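Demonstration collection (robot learning)

Reading time: 5 minutes

Demonstration collection is the practice of recording a robot while a person steers it through a task, so that the recordings can later be used to train a control program. One recording, from start signal to stop signal, is usually called an episode. The method is the main source of training material for what is known as imitation learning, in which a program is asked to produce the same kinds of movement it has been shown.

Supporters present the method as a way around hand-written robot programs. Critics answer that the work has been moved from the programmer to the operator, and that the amount of it has seldom been reported with any care.

Methods

In teleoperation, the operator moves a second arm, a handheld controller or a set of hand grips, and the robot follows. In kinesthetic teaching, the operator holds the robot's own arm and pushes it through the motion. A third approach does away with the arm during recording and has people carry a gripper by hand. Each leaves its own mark on the material. Teleoperated episodes tend to be slow and full of small pauses. Kinesthetic ones are smoother, but the operator's hands and sleeves can end up in the camera views, and a program may come to depend on them.

Camera placement varies. Many setups use one fixed camera and one mounted near the wrist. The wrist view gives a close look at the grip and a poor look at nearly everything else, and the fixed view has the opposite problem. Whether both are needed for a given task is often settled by habit.

What is stored

An episode normally holds video from each camera, the joint positions of the arm, the opening of the gripper and the commands sent by the operator. Force readings are less common. Their absence matters for tasks that involve pressing, seating or sliding one part against another, where the picture may hardly change between a good result and a bad one.

Most collections also carry a label for success. This is the weakest part of many of them. The label is often set by the same person who ran the episode, seconds after it ended, with a foot pedal or a key. Failed attempts are sometimes deleted and sometimes kept without a mark. Published descriptions do not always say which.

The question of quantity

Claims about how many episodes a task requires should be read with caution. The numbers come from different arms, different parts and different ideas of what counts as one task. A collection of 2000 episodes recorded by one operator at one bench in one kind of light may contain less variety than a much smaller set gathered in several rooms.

The Stukdale collection is a frequently cited case. It was announced as a set of 574 episodes of circuit board handling. Annelies Steiner, who went through the recordings one at a time, found that 439 of them showed a complete attempt. The rest had been stopped early, began with the board already in the gripper, or were missing video from one camera. The maintainers corrected the description in a later release. By then the larger number had been repeated in several overviews, and it still turns up.

Steiner's review raised a second point that drew less attention. Only two operators had taken part, and they approached the board from different sides. A program trained on both sets together hesitated between the two approaches. Trained on either set alone, it did better. The usual advice that more operators mean better coverage did not hold here, at least with so few.

Board handling as a test task

Circuit boards are popular subjects for this kind of work. They are flat and stiff, and a fixture gives the placing step a clear end point. They are also awkward in ways that suit the critics. A board gripped by its edges can tilt, and a bright metal face throws back whatever light is in the room.
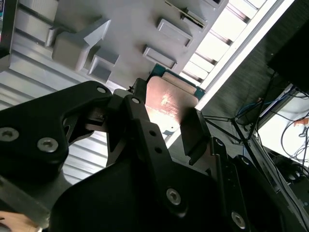
Reflections are a particular nuisance for wrist cameras, which sit close to the part and move with it. A shiny patch can slide across a surface as the arm turns, and a program has no built-in reason to treat it as less important than the edge of the board. Vinzenz Hofstetter has argued that collections of this type should include episodes at different hours, with daylight allowed in. Urs Fankhauser takes the other view – that a factory cell has controlled lighting and the recordings should match it. Neither position has been tested on a scale that would settle the matter.

The fixture brings its own trouble. If it stays bolted in one place for every episode, the program may simply learn where that place is. Moving it even slightly between episodes slows the work, and operators under a daily quota have little reason to do so. In the Bikthorpe trials, Amna Jadoon asked for the fixture to be shifted at the start of each session and again after the midday break. The logs show that the first shift was usually made and the second often was not.

Software and review

Recording tools such as Ollar handle the timing of the camera and joint data and flag episodes with missing frames. They do not judge whether the motion was any good. Automatic scoring has been proposed, but most scoring programs are themselves trained on labeled episodes, and so inherit the doubts about the labels.

Aurelia Pfister has suggested that every collection be published with a random sample of its rejected episodes, so that readers can see where the line was drawn. The Domínguez group adopted the idea for one release in September and then dropped it, giving storage cost as the cause. The explanation was not widely accepted – the rejected sample was small next to the rest of the release.

Open issues

There is still no agreed way to report operator training, time per episode or the share of attempts thrown out. Comparisons between collections therefore rest mostly on episode counts, which have the faults described earlier. It also remains unclear how far board handling results carry over to soft or flexible parts, for which far fewer careful reviews exist.

See also: imitation learning; teleoperation; end effector; data labeling

Contact | Copyright | Back to top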